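I've been meaning to write up our November gripper week, and I kept putting it off, so forgive me if I ramble a little! Olaia Garrido and I wanted to compare two sets of jaw pads on the hand-held pair before we order more for Bundberg, and the bathtub seemed like a good place to be mean to them.

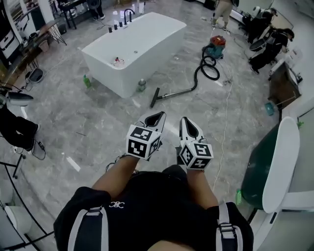
Both grippers open, tub straight ahead

We got through 56 runs, and I think I prefer the softer pads (Olaia still isn't sold, and she has the better wrists). Reaching over a rim asks a lot of your shoulders, even with the harness. By four in the afternoon I was swapping hands just to have something different to complain about.

The V-shaped notch is my favorite bit. It settles around a bottle so nicely!

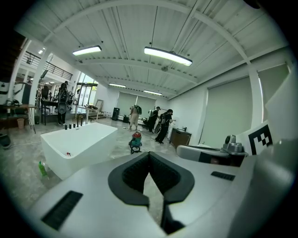
Notched pad, from the gripper's own camera

Next up is the Plunetti controller, which Demetrio swears by. I'll report back once I've found the right cable for it.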